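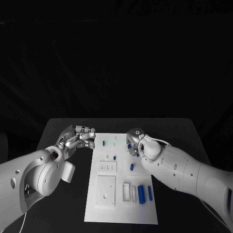
Daltness Workshop Course, Handout 4
Boards, blocks and pegs: laying out a small assembly board
May 17, 2023

Okay, so last time we got as far as "a peg goes in a hole" and then ran out of clock, and I promised I'd write the rest down so you wouldn't have to decipher my handwriting. Bring this with you, along with your sketch and a pencil you don't mind losing.

The assignment one more time. You're designing a board that lies flat on a table, with small parts that go into, onto or next to fixed pieces on that board. Pegs are the easy place to start. A disk with teeth is more fun and more trouble. You decide the layout, and you have to be able to defend it to the rest of us when we meet in Room 59.

Some words, so we're all talking about the same thing:

Board: the flat base. Everything gets measured from one corner of it. Pick the corner now and write it on your sketch.
Plate: a low fixed piece that sits a bit above the board and takes a part.
Block: same idea, only chunkier. I'm loose about where a plate stops and a block starts, sorry.
Seat: the place in a plate or block where the part ends up.
Part: anything that's supposed to move.

Start with color, please! I know it sounds like decoration and half of you left it for last in the August group, but it changes how fast a person can work. Fixed pieces in white and loose parts in blue is a perfectly good scheme, and you can see at a glance what you're allowed to pick up. What I don't want is one color per shape. I tried that on my first Brarance board (the one with the chewed corner that I pass around) and people spent all their time matching colors and never really looked at the shapes. Save that for a board where matching is the exercise.

The surface underneath counts too. A white board on a dark, dull tabletop has an edge you can find right away. Put the same board on a pale shiny bench under our ceiling lights and you'll be squinting at it by the second try. If your bench at home is glossy, lay a dark cloth under your board and tape the cloth down.

Next, spacing, where most of the sketches I've looked at go wrong. You all draw the parts, you draw them beautifully, and you forget the hand. Fingers need room on both sides of a peg, plus a little extra for letting go. Try it with a coin stood on edge between two books: close the books in until picking up the coin gets annoying, then measure the gap. That's your personal minimum, and I'd add a bit because somebody with bigger hands than yours is going to use the thing.

Small parts that sit tight beside a block are the worst of it. You come in from above, your fingertips land on the block, and the part is down there at the side where you can't even see it anymore. Either move it out or make the block lower.

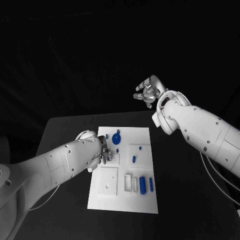

Genalyn Sarmiento wrote back on the draft of this handout that she'd leave one awkward spot in on purpose, because a board where everything is easy to reach doesn't tell you much about the person using it. Fair point! She also thinks the awkward spot should come late in the sequence, once the hands have warmed up. I've gone back and forth on it and I'm mostly with her. So: one tight spot is allowed, you mark it on the sketch with a T, and you can tell me why it's there.

Fits. You have the table from Sarmiento's reader, page 59, so I won't copy it out again. In plain words, you've got three kinds to choose from for this assignment. A sloppy fit drops in and rattles. A sliding fit goes in if you're straight and complains if you're not. A press fit needs a push, and taking it back out needs a worse word. Use sliding for most things. If you want a press fit anywhere, do a test piece first, a separate little scrap with one hole in it, and don't come to me with a finished board that has a peg stuck in it forever (this happens every single year).

Put a small chamfer on the leading end of every peg and another around the mouth of every hole. It takes no time at all in the drawing, and it forgives a lot.

Wear is worth a paragraph. The Goditz pegs we use for demos get handled by every group, and my guess is that the oldest set has been through up to 3000 insertions. They were a nice sliding fit once. Now they're sloppy, and they got that way so slowly that I didn't notice until I put a fresh one next to them. Keep a spare peg from your first batch in an envelope and never use it. Then you have something to compare against.

Now toothed disks, since several of you asked.

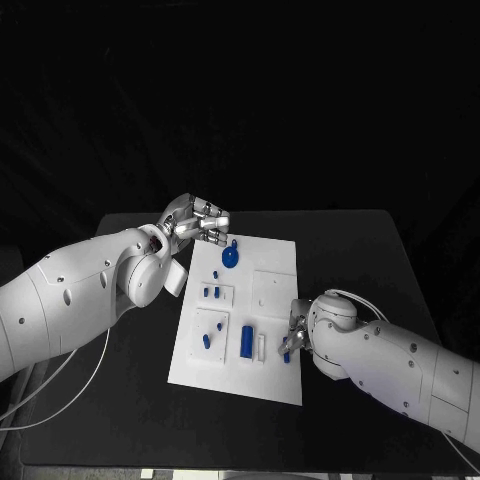

A gear shape brings a question a plain peg doesn't have, and it's rotation. A round peg is happy at any angle. A disk with teeth that has to mesh with a neighbor is only happy at certain angles, so the person placing it has to get it over the spot, get it level, and then turn it a hair until it drops. If your disk stands alone with no neighbor, you can skip all that and just treat it as a wide flat part that's a little spiky to hold.

Give people something to grab. Flat parts are miserable to lift off a flat surface. A tab helps, or a finger notch in the plate beneath, or raising the whole thing so you can get a fingernail under the rim.

Pairs of pegs on one plate are good practice as well. The second one always feels harder than the first, as the first is now in your way. Draw the plate with both pegs in and check your finger gap again with that coin measurement.

For next time:

Full-size sketch of your board, on paper, with the zero corner marked.
Every loose part cut out of card and laid on the sketch. Pick each one up a few times with each hand, and fix whatever bugs you.
A list of your fits, one line per part.
One test piece. Scrap is fine, ugly is fine.

If you can't make it, slide the sketch under my door before lunch, with your name on the back. Last time I had two unsigned ones with the same layout and we never did sort out whose was whose.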